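Drerkik 717 children's table and chair, by Vundness

Category: Indoor/outdoor furniture, knock-down
Supplied by: Bennani, Vorcombe store
Tested: assembly, joints, stability, cleaning, disassembly

The Drerkik 717 is a child-size table with a matching chair, sold in one carton. Everything structural is white moulded plastic. The table and the chair use the same system: a flat moulding for the top or seat, and four round legs which push into sockets at the corners. That gives eight legs to fit. No tools are supplied and none are needed, although a soft mallet is useful on the table.

We bought the set at full price in July and used it in a playroom and on a covered deck. The seat height measured 276 mm, which agreed with the carton. The table weighed roughly 3000 g on our scales, assembled.

Assembly

The instruction sheet is one folded page with line drawings. It is adequate for the chair and thin for the table. The drawings do not say to work upside down, but that is the only sensible way of doing it. Put down a protective sheet first. Gloss white plastic picks up scuffs from a bare bench, and scuffs on the top face of the seat will show every time the light comes in low. Builder's plastic is fine for the purpose. It slides a little under load, so allow for some creeping as you push.

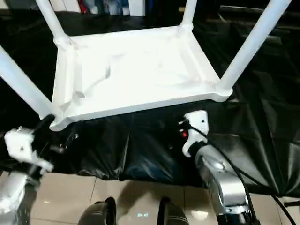 Chair legs should be started by hand in all four corners before any of them is driven fully home. On our first attempt we seated one leg completely and then found the diagonal opposite harder to line up than it needed to be. Starting all four and then working around in turn took less effort and gave a more even result. Push along the line of the leg, which splays outward slightly. Pushing straight down puts a side load on the collar and the leg binds.

Total time for the chair was a few minutes. An adult of average strength will manage it without trouble.

Joints and moulding quality

The undersides are open mouldings stiffened with ribs and thin walls. This keeps the weight down and puts the material where the load goes. Wall edges were clean on our sample, with one small line of flash inside a pocket that came away with a fingernail. We found no sink marks on the upper faces.

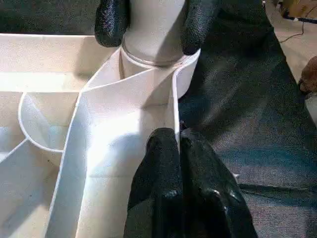
White cylinder in its round socket, with the thin walls of the moulding alongside.

Fit is by friction. Our sockets were consistent except for one on the table, which was tight enough to need the mallet. A leg that is only partly seated feels firm until the piece is turned over and loaded, and then it rocks. Check each one twice. A depth mark on the leg would settle the question, and we would like to see Vundness add one.

The thin walls are the part we would watch over the longer term. They are stiff in the direction they are meant to be and flexible from the side, so do not lift either piece by hooking fingers behind a single wall. Carry it by the outer rim.

Grit is the other matter. The deep pockets and channels collect whatever is on the floor when a part is set down open side up, and grit in a socket will score the leg as it goes in.

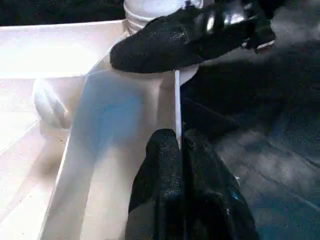
A dry brush clears the sockets well enough. For the narrow channels we wrapped a damp cloth around a chopstick and ran it along the corners. Mild detergent removed felt pen from the seat within a day of the mark being made. Crayon took longer and left a faint shadow in the texture. Solvents were not tried, and the sheet warns against them.

Table

The table goes together the same way and is the more awkward of the two. The moulding is larger, it flexes while you are working on it, and the leg you are pushing tends to shift the whole piece away from you. Have a second person hold the far side, or brace it against a wall with a folded towel in between. Ribs and angled struts cross the underside, and once the legs are in, the flex largely disappears. 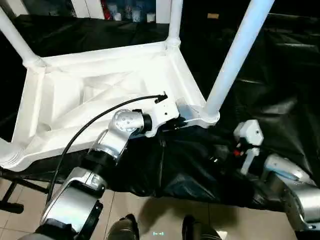 With all four legs seated and the table turned upright, we measured very little side-to-side movement at the top. Front-to-back was a touch looser. A full water jug at one corner did not lift the opposite leg. Leaning on the edge with both hands produced a creak from the tight joint and nothing more. On the deck boards, which are not level, one foot stood slightly clear, and there is no adjustment for this.

Taking it apart

Twist and pull. The chair legs came out by hand. Two of the table legs needed a second person, and the tight one needed patience as well. Anyone planning to pack the set away each winter should try a full disassembly once, early, while it can still be exchanged.

For: light, quick to assemble, consistent finish, easy to wipe down on the upper faces.

Against: sparse instructions, no seating mark on the legs, no levelling feet, underside traps dirt.

Rating: 7 out of 10. Replacement legs are listed by Bennani as a special order, sold singly.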